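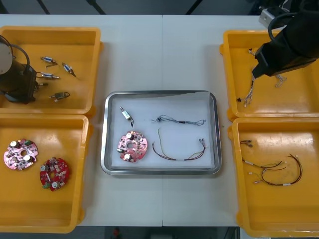
August 19, 2022

Shuttle trial, day 9. Left the Bickerstaff depot at 07:10 with vehicle 2. Dry road, light wind, low sun until half past eight. Valentin Munteanu in the safety seat, me behind him with the laptop.

Route unchanged: depot, hospital, Genier roundabout, station, back. Eleven full laps before the charge stop, against a plan of twelve. We lost the missing one to a delivery van parked half on the kerb in Mill Lane. The vehicle stopped at the correct distance and stayed there. The planner will not cross a solid centre line, so Valentin took over by hand and drove round. Logged as a takeover, type B (legal limit, no fault).

Takeovers for the day: four. Two type B, one type C (passenger standing while moving), one type A. The type A is the one that matters. On lap six, coming out of the roundabout, the vehicle braked hard for nothing I could find on the road. Speed was 19 km/h, down to zero in under two seconds. Three passengers aboard, all seated, no one hurt, one dropped phone. Valentin pressed the hold button and we waited for the log to close before moving.

I went through the log over lunch. The front lidar reports an object for 4 frames at a range of 11 m, height 0.6 m. The radar has nothing. The camera classifier gives "unknown" at low confidence. The fusion layer, which is the Ellura software, version 132, takes the lidar on its own if the range is under 12 m. That is as written in the spec. My guess is spray from the verge sprinkler, which runs on a timer outside the garden centre. I have asked them for the times. If it matches I will argue for a second sensor to confirm anything under 1 m high, at least below 20 km/h. The supplier will say this is a safety change and needs the full test set again, and they will be right.
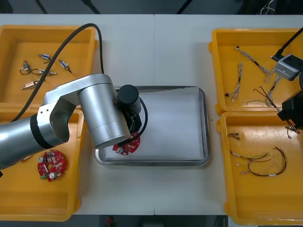
Battery: 91 per cent at start, 38 at the charge stop. Slightly worse than Thursday. Air conditioning was on from nine.

The door fault came back. Rear leaf slow to close at the station stop, twice, both times after a long dwell. Jodel replaced the motor last week, so I now suspect the rail. Cleaned it with a dry cloth, no change. Ticket 1229 reopened.

Total distance since the start of the trial passed 4000 km this afternoon if the depot and track runs are counted. The council figure leaves those out, so theirs will be lower. I must remember to say which one I mean in the October report, as the last one mixed them in the same table and I had two phone calls over it.

Passengers: fewer than yesterday. One man rode three laps and asked what happens if the mobile signal drops. Told him the vehicle drives on its own map and stops at the next safe point if the link is gone for more than 30 seconds. He wanted to know who chose 30. I did not know. Look it up.

Parked 17:40. Logs copied to both drives, lidar window wiped, tyre pressures still to do on Monday. Valentin is off next week and I have no name yet for the safety seat. Rang the office, no answer.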